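Carnance at Home: the dressing table gallery

Hello again from the spare room! I've been promising this gallery since April and have finally sat down with a pot of tea to sort it out. If you're new, this is the page where I put up bits and pieces from the great dressing table clean-up (my mother's word for it was "overdue"). It started with one drawer that wouldn't shut and has turned into a whole little corner of the site. The first gallery had 617 visits in a week, which absolutely floored me, so thank you, and hello to whoever keeps looking at it at three in the morning.

The theme this time is brushes and somewhere to put them. I had been keeping mine in an old jam jar, bristles up, all leaning on each other like commuters, and every time I wanted the powder brush I'd pull out four others with it. So I've been on the hunt for small holders in colours that don't shout. I like cream, I like grey, I like a rounded shape, and I will not be talked into rose gold.

Cream rings, stacked three high and open at the top. I'm so fond of this shape!

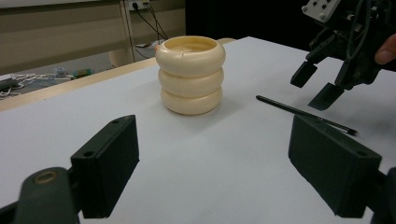
Next up, a makeup brush with a long black handle and a silver ferrule, the bristles dark at the base and paler at the tips.
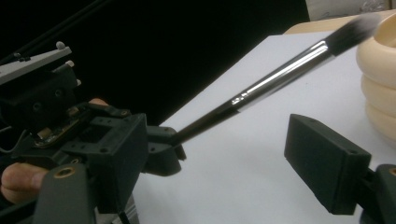

Now, washing. I do mine on a Sunday, with lukewarm water and a tiny squirt of baby shampoo in the palm of my hand. Swirl, rinse, swirl again until the water runs clear, then squeeze (don't wring!) and lay them flat on a folded towel with the heads hanging just over the side of the bench. Please don't stand them upright while they're wet. The water creeps down into the ferrule and loosens the glue, and I lost a lovely old Derkitz blender that way, which I'm still a bit sour about.

A few of you asked about drawer liners. I bought a roll of the plain Wernudari one, paid $18 for it, and there was enough left over for the bathroom cabinet. It cuts nicely with ordinary kitchen scissors. The grey is a fair bit darker than it looks on their website, so have a look in the shop if you're matching it to anything.

The other question was whether I'd go for one of those big Nutsugah vanity units with the fold-up mirror. They're gorgeous, but at $439 I'd rather keep the table I've got and paint the legs. I've got half a tin of white left from the hallway, so that's probably the next job, weather permitting, as it'll have to be done out on the verandah.

Still to come: the lipstick tin, the hair elastics (heaven help me) and the bottom drawer, which I haven't opened yet. If you've got a favourite brush holder, pop it in the comments with the size, please, as my shelf is only 18 centimetres deep and I've already had to send one back.

Filed under: Dressing table, Small storage, Brushes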